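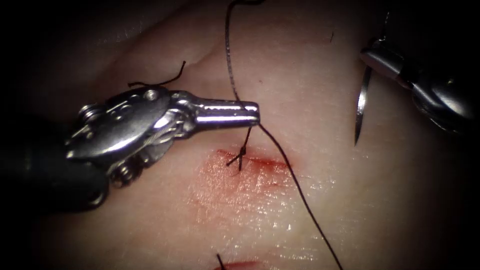
I have come to believe, rather late in life, that practising is worth doing even when you never get to the performance. My old neighbour Thierry Hamel played the same 11 tunes on his accordion every evening, windows open, and I grew so fond of the fumbled bits that I missed them when he went off to Flondau each November.
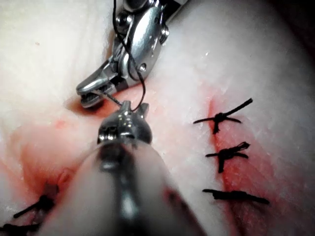

We're far too quick to ask people what all the effort is for — a concert, a certificate, a bit of money. Let them get on with it, I say, and leave the window open.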